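Packing Winter Clothes in a Small Room
Project report by Hanna Gajewski

Our project asked how much space a student can save by folding winter clothes in a set order. I used 2 methods, flat folding and rolling, and did each one 20 times with the same down jacket. Every round started on the bed, front side up, with the sleeves pulled out from the body.

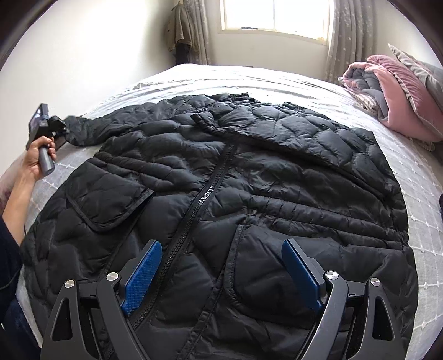
Ovetside, March

The quilted fabric slides on itself, so the first fold was the hardest to keep in place. Rolling from the hem pushed air toward the collar and took longer. Flat folding gave a wider bundle that fit under the bed but not on the closet shelf.

I did not test wool coats. Times for each round are in the table at the back of the report.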